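Reading time: 2 min

Re: [club-list] Anybody had luck with small blocks?

Hi Thabiso, hi everyone,

Sorry for the slow answer, it has been a long February and I wanted to sit down with a cup of tea and do this properly (you know me, I can't write a short email to save my life!).

Thabiso Motaung wrote:
> We're new to the simulator and our arm keeps
> nudging the little blocks before it grabs them.
> How does the Tanis team line things up? And
> do you run every camera?

Two things helped us most, so let me take them in turn.

1. Come straight down. Our students used to sweep in sideways, and now they stop over the block, point the gripper at the table and only then lower it. The magenta piece is the one they practice on.

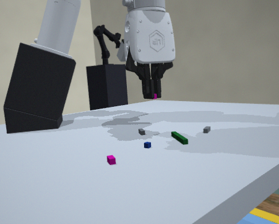 2. Close slowly, and don't lift right away. Our kids call this "the Umus pause," after the name they gave their script, and it's only 5 lines of code. They hold the fingers shut just over the table

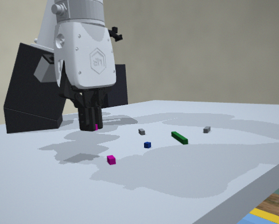 and count to two before going any higher, which sounds silly until you've watched a whole room of ninth graders whispering the count together. We had 339 practice runs saved by the time we tried it, and I do wish we'd started sooner!

As for cameras, yes, we keep more than one going, and I'd urge you to do the same even if it slows your laptops down a bit.

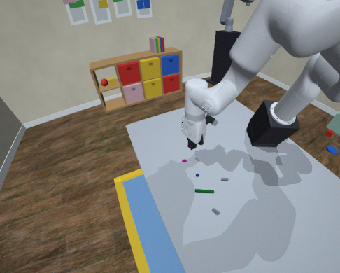
Mahlangu is the practice room we load most often, and the students are awfully fond of it. Beginners tend to pick the close view because everything looks bigger. From farther back, though, with the cubby shelf and its colored bins behind the arm, the blocks look tiny and you get a much better feel for how far the arm has to reach. Try both, and write to me if you get stuck.

Warmly,
Lerato Makhubela

Contact the list owner | © Weltutent Robotics Club | Back to top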